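Home | Investigations | Request a Visit | FAQ | Archive | Contact

Renden Paranormal Survey - Frequently Asked Questions

Maintained by Amparo Alcaraz. Last revised in March.

What does the group do?

We record conditions at sites where people have reported unexplained sounds, lights, movement or temperature changes. A site is usually a private house, a pub or a public building. We place instruments, log readings overnight, interview the people who made the reports, and issue a written report. We do not perform clearings, blessings or readings, and we do not work with mediums during a survey.

Do you charge?

No. Members pay their own travel inside the county. For sites farther out we ask the host to cover fuel. No member may accept a gift from a host while a case is open.

Who will come to my house?

A standard team has four people. The lead investigator is Montserrat Manzano or Unai Carrasco. The lead is the only person who will give you instructions or ask you to sign anything. Brodie Ruawai handles audio and Teodoro Cordero handles environmental logging. Trainees attend only if you agree in advance, and they count toward the four.

How long does a survey take?

Setup starts at 6 p.m. and takes two hours. Logging runs from 9 p.m. to 5 a.m. Equipment is removed the same morning. Most cases need one night. A second night is scheduled if the first was spoiled by weather, a power failure or noise from neighboring properties.

Can I stay in the building?

You can, but you will be asked to remain in one agreed room and to note the time whenever you leave it. Pets should be housed elsewhere. A cat on a staircase will trigger a motion sensor as reliably as anything else, and the entry then has to be thrown out.

What do you measure?

Air temperature, relative humidity, barometric pressure, magnetic field strength, and sound from below the normal range of hearing up to 20 kHz. Video is recorded in visible light and in near infrared. All recorders are set to the same clock before logging starts and checked against it again at the end. If a recorder has drifted by more than 2 seconds, its data is marked and is not used for matching events between rooms. 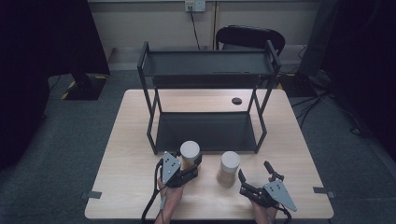

Can I watch the readings while the survey is running?

Hosts are not shown live readings. Small changes are normal in any building, and seeing them as they occur tends to affect what people report hearing or feeling afterward. You receive the full logs with the report, including the parts in which nothing was recorded.

What is an EMF reading, and does a high one mean anything?

It is a measure of magnetic field strength at one point. High readings in houses nearly always come from wiring, a breaker panel, a refrigerator motor or a clock radio close to the bed. We take a baseline with the main breaker on and, where the host permits, a second with it off. A reading that disappears with the breaker off is put down to the supply and listed under that heading. We do not treat field strength as evidence of a presence.

I have photographs with orbs in them. Will you look at them?

We will accept them for the case file, but we no longer produce an individual analysis. A round, soft-edged spot in a flash photograph is normally dust, pollen, moisture or an insect near the lens, lit by the flash and out of focus. The effect is more common on compact cameras and phones, where the flash sits close to the lens. If you want to test this yourself, take ten pictures from the same position with the flash on and ten with it off, and compare them.

If you do send photographs, send the original files. Pictures copied from social media or a messaging app have usually been compressed and stripped of their time and exposure data, and there is little we can do with them.

What about voices on a recording?

Brodie reviews audio in two passes. In the first, he marks any sound that is not accounted for in the team's notes. In the second, the marked clips are played to two members who were not present, without a suggested wording. If the listeners write down different words, or none, the clip is logged as an unidentified sound. Very few clips get past that stage. Team members are required to call out their own coughs, footsteps and stomach noises at the time, which makes the raw recordings dull to listen to.

How many cases have you handled?

The archive holds 141 closed cases. Together they account for 1,190 hours of logged observation. Open cases are not included in either number.

How many were explained?

Most had an ordinary cause that we could reproduce on site: water hammer in old pipes, loose sash windows, headlights crossing a ceiling, animals in a roof space. The rest are closed as undetermined. That term means the data did not support a cause. It should not be read as confirmation of anything, and we ask hosts and newspapers not to quote it that way.

Was the Brornula Mill case ever resolved?

In part. The knocking on the upper floor was traced to a sluice board moving against its frame when the water level rose. Unai was able to produce the sound by hand from outside. The light reported by two people on the east stair was not seen during our visit, and that half of the case is closed as undetermined. The report is in the archive under the name of the site.

Do you investigate outdoors?

Occasionally, with written permission from the landowner. Outdoor work gives poorer data - wind, wildlife and distant traffic are hard to control for - and we limit it to places where reports are tied to a specific spot. The Kenine Wood survey was done on this basis. We will not enter closed buildings, quarries or rail property, whatever permission is offered.

Will my address be published?

No. Private addresses are removed from reports before they go into the archive, and cases are listed by district and case number. Public buildings are named if the operator agrees. You may ask for your case to be withheld from the archive altogether, and the request can be made at any time, including after publication.

Are you connected with the Hakim ghost walks?

No. The walks are a commercial tour. They have used passages from our older reports with permission, but we have no part in running them and do not supply guides or equipment. Questions about tickets should go to the tour operator.

I am frightened by what is happening. Can you come tonight?

We do not offer an emergency service. The usual wait is several weeks. If you think someone is in the building, call the police. If more than one person in the house has headaches, nausea or a feeling of dread indoors, go outside and have the property checked for carbon monoxide before you contact us. We will not schedule a visit to a house with a fuel-burning appliance until a working alarm has been fitted.

How do I request a visit?

Use the form on the Request a Visit page. Before you fill it in, keep a written log of events with the date, the time, the room, who was there, and which appliances were running. Write entries as they happen and do not go back to tidy them up. Montserrat reads all new requests and will reply by email with either a list of questions or a proposed night.

Can I join?

Applications open once a year, in March. No experience is needed, but you must be over 18 and able to stay awake and quiet for eight hours. New members spend their first four surveys on note-taking before they handle any instruments. Write to Amparo through the Contact page.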